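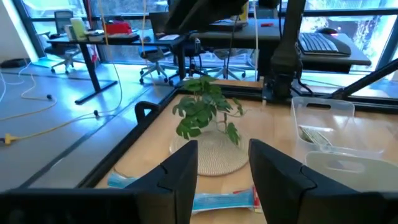 Photo: Plirkden workplace project, Dircombe office

Been asked a few times what's changed at our place since the arms came in, so I'll put it in one thread. I work for Plirkden, on the packing side at Dircombe. We send out small mixed orders, a few odd things per box, all different shapes.

Before June every order was picked and packed by hand at long benches. 11 of us on a shift. It's still 11, but four now spend most of the day at the arm tables and the rest do what the arms can't.

The tables went upstairs in the office, by the windows. Downstairs has no air con and the floor isn't level. So packers and office staff share a room for the first time, which took some getting used to on both sides.

The job at a table is mostly showing. You put items out, guide the arm through a pick, put them back a bit differently, do it again. Boxes and tubs go quickly. Soft packets and anything folded take ages. Plants are their own problem — the leaves get in the way of whatever is behind them.

The target is 3,000 good picks before an item type goes live downstairs. We've got 9 types through so far. Pemov supply the software and their people come in on a Wednesday to look at the ones that failed.

What's better: my back. I used to lift all day and now I sit for a good part of it. Two people who were on light duties are back on full hours because table work counts as a normal shift.

What's worse: it's dull in a different way. On the benches you could talk and keep going. At the table you have to watch the tips of the gripper the whole time, and by three in the afternoon your eyes have had enough. We asked for a swap every 70 minutes and got it.

Pay is the sore point. Table work came in at the packer rate. The union says it's a new job with new training and should be graded again. The company says it's under review. That was the answer last month as well.

Someone asked if we'll be replaced. I don't know. Ghanem, the other site, got arms first and didn't fill posts when people left. No one was let go, but it's a smaller crew than it was — worth knowing if yours is next.

Will add to this when the grading comes back.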